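The Table That Stays

When my family moved for the fourth time, we left behind the sofa, two beds and a wardrobe that did not fit through the door. The table came with us. It always came with us. I was thinking of this in June 2022, when I visited Ravindran Thampi in his repair shop on Poduval Street, where he has been bringing old tables back to life for 40 years.

His shop is narrow and smells of oil and coffee. People come to him with tables of their grandmothers, and they often begin with an apology. The legs are weak, they say, or the children have drawn on it. Thampi lets them finish. Then he puts his hand flat on the wood and moves it slowly from one side to the other, like a doctor with a patient who is afraid.

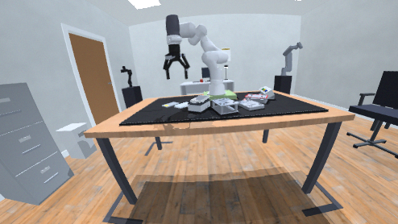 Thampi divides his customers into those who want the marks removed and those who want them kept. The second group is growing, he told me, and he is happy about it, though it means less work for him. He has opinions about newer furniture too, and they are milder than I expected. A light orange-brown top on dark metal legs, a combination that one meets now everywhere, does not offend him at all. "The wood is for the hands and the metal is for the floor," he said. What he dislikes is a table that is too precious to use. He once returned a finished piece to a family and found it one year later under a plastic cover, with the family eating in front of the television.

For cleaning he is strict. He has on his shelf a wax called Lustex, which he uses on nearly everything, and he speaks badly of all sprays. Wax should be put on thin, left overnight and rubbed in the direction of the grain. Most people, he says, use enough for a whole house.

I wanted also to hear from somebody who makes tables new. Lindalva Barros has a workshop in Sasolby, a town where the furniture factories closed and the small makers took over their halls. She builds only dining tables, and she asks every customer the same thing before she draws a line: who sits where?

The answers are longer than you would think. There is the father who must see the door. There is the aunt who is left-handed and was hitting her neighbor with the elbow for her whole life. One couple could not agree who had which side, and Barros sent them home to eat dinner and come back.

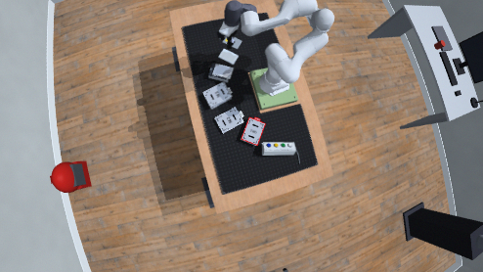 A pale wooden border around a black mat.

"A table is the only furniture where we look at each other," Barros told me. On a sofa we look forward, in a bed we look at the ceiling. She makes her tops a little narrower than is the fashion, so that a person can pass the bread without standing up. She rounds the corners by hand – small children run exactly at that height.

She grew up in a house where the table was used in turns. In the morning her mother cut fabric on it, after school there was homework, and at six everything had to disappear for the plates.
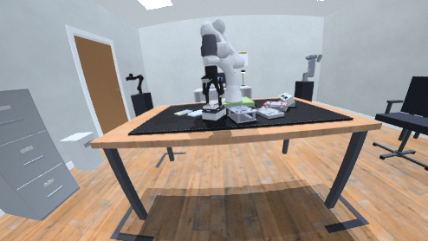 That rhythm is coming back, she thinks, since so many of us have begun to work from home. Her customers now ask for a drawer where the computer can go at dinner time. She was against it in the beginning. Now she builds the drawer, but she puts it on the side that is hardest to reach.

Our own table has a burn from an iron, and one leg that my brother repaired badly. I asked Thampi what he would do with it. He wanted to know if it was standing straight. I said yes, more or less. Then he told me to buy a small tin of wax and go home.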